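Couple Finishes Wedding Favors With Hours to Spare

May 16, 2018

The guest list for the wedding of Zübeyde Tatlı and Biljana Pavlović's younger brother stood at 90 in March, when the couple decided to make the favors by hand. By the time the invitations went out it had reached 140, and the groom's family was still remembering cousins.

Pavlović, the maid of honor and the only person in either family who owns a glue gun, agreed to run the project. "I said yes to little lavender bags," she said. "I did not say yes to monograms."
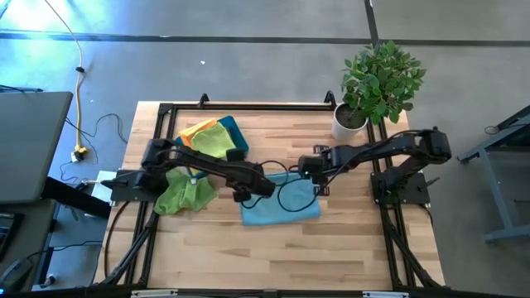
The monograms arrived anyway, by way of a stamp ordered from Trundden, a craft supply shop on the east side of town. The first stamp was missing the dots on Zübeyde's Ü, which the bride was willing to overlook and her mother was not. A replacement came nine days later – with dots.

Ribbon was the next argument. Tatlı wanted sage, Pavlović wanted whatever was on sale, and they settled on sage that was on sale, bought from Drikora in two batches that match if the lights are low.
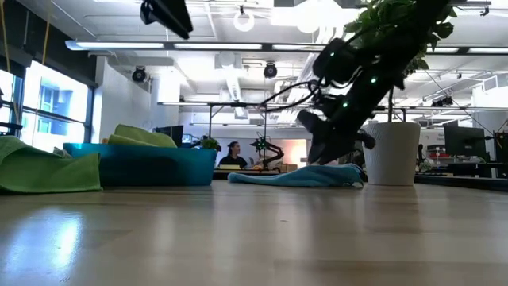 Assembly took 4 evenings and most of the lavender in the county. The plan called for one bag per guest, plus a few spares for anyone who claimed not to have gotten one. The final tally was 170, including several that Pavlović describes as "for people we don't like as much." 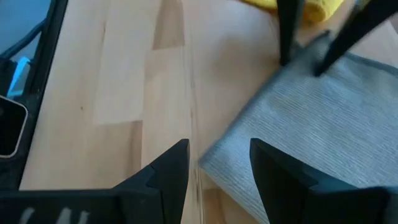 The reception is at Cattaneo, where the manager has asked that nobody throw the bags. Tatlı has passed the request along to her uncles and is not hopeful. Pavlović, meanwhile, has been asked to help with the place cards. She is thinking about it – she said so twice, on her way out to the car.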